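The town that can't leave blue alone

The first blue door in Zusbridge is the one at the bottom of the hill, next to the baker's, and I walked straight past it. By the time I reached the market square I had seen so many that I went back down to look at that first one properly. It's a soft, chalky colour with a bit of green in it, and the paint is thick enough to have rounded off all the corners.

People here have been dyeing and painting things blue for a very long time. The oldest mention is in a rent roll of 1441, where a man called Hobb pays for "the blew yard" behind the church. The yard still exists! It has bicycles in it now, and a fig tree, and if you scrape at the ground by the drain (I did, with a stick) you soon get down to earth the colour of slate.

The blue came from woad, a yellow-flowered plant that looks a little like oilseed rape and smells, once the leaves have been crushed and left to rot, like a cabbage with a grudge. Cloth goes into the vat and comes out a sickly yellow-green. Then the air gets to it, and the blue creeps in from the edges while you stand there holding it. I have now watched this happen perhaps a dozen times and I would happily watch it all again tomorrow.

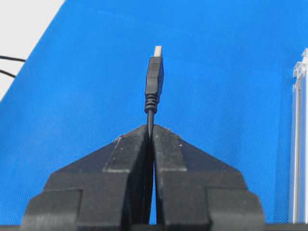 Black against blue, with a sliver of the colour showing through the gap.

My teacher was Elfriede Reinholz, who is 88 and runs a dye shed called Bellex at the top of Mill Lane. She sows her woad in April and cuts it through the summer, and she keeps two vats going, one strong and one weak. She likes the weak one better. You dip the cloth, hang it up, wait 20 minutes and dip it again, and each time the shade gets deeper without going flat.

"Strong vats make people greedy," she told me, wringing out a pillowcase. "They get a dark blue in one go and then they wonder why it's patchy."

Her shelves hold a strip of cloth from every batch she has ever kept, pinned to cards with the weather written underneath. A wet June gives a greyer blue, she says, and the year of the long drought gave one she has never managed to match. She sent a piece of it to a weaver in Horkura, who wove it into the border of a blanket and sent her back a photograph and a tin of biscuits.

The doors are another matter. Woad makes poor house paint, so most of them are done with shop-bought stuff, and there are firm opinions about which. The woman at the Achari tea room repainted hers last spring and was told by three separate neighbours that it was too purple. She has kept it. I had my lunch beside it, a cheese scone and a very large pot of tea, and I thought it looked splendid.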